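Sistamero's 4.2 patch is out, and your trade fleets finally listen to you

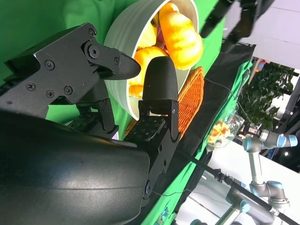
Fleets first

I've been grumbling about convoy orders in Sistamero since launch, so forgive me if I'm a bit giddy this morning. Patch 4.2 landed overnight and the big change is that trade fleets now keep their orders when a port changes hands. You used to lose Gosham to a siege, win it back a season later, and find all your ships sitting in the harbour doing nothing until you clicked every single one. Not any more! They pause, they wait, and they go back to their old route once the flag is yours again.

I loaded up my long-running Winach save to try it (I'm well into the late game and far too attached to my salt monopoly) and it worked the first time. My neighbours grabbed the port, I grabbed it back, and the salt boats set off again without me touching them. I may have cheered.

There's a new route screen as well. You can sort by profit, by distance or by how likely the convoy is to be raided, and you can colour each route so the map doesn't turn into spaghetti. The colours don't carry over to multiplayer yet, which is a pity, but Saskia Ruawai from the design team wrote in the patch thread that it's on the list.

What else has changed

The notes run to 336 entries and I haven't read them all – I've got a job – but a few jumped out at me:

Mercenary companies now ask for their pay up front if you've defaulted before.
Rivers freeze properly in January, so you can march an army over them and regret it when the thaw comes.
The AI no longer offers you the same marriage every two months.
Autosaves are smaller, and on my ageing laptop they're noticeably quicker.

That marriage fix alone is worth the download. I'd turned down the same duke's nephew so often that I was starting to feel bad for him.

Will it break your save?

Mostly no. Saves from 4.1 load fine, though you'll get a warning about old route data and have to open the trade screen once before unpausing. Anything older than that should be finished on the previous version, which you can still pick from the beta menu. Mods are another matter. Habibur Seneviratne, who makes the Sikder map overhaul, has told players to hold off until he's redone his provinces, and with around 3000 of them on that map I'd give the man some time. If you play with Sikder switched on, turn off automatic updates before you open the launcher. I forgot, and now I'm playing vanilla for a while.

One bug to watch for: if you rename a fleet while it's in a paused port, the name goes back to the default when the fleet sets sail. It's harmless but annoying, and it's already been reported, so there's no need to add another post about it.

The patch is free and downloads by itself unless you've told it not to. I'm off to recolour all my salt routes in a nice loud orange.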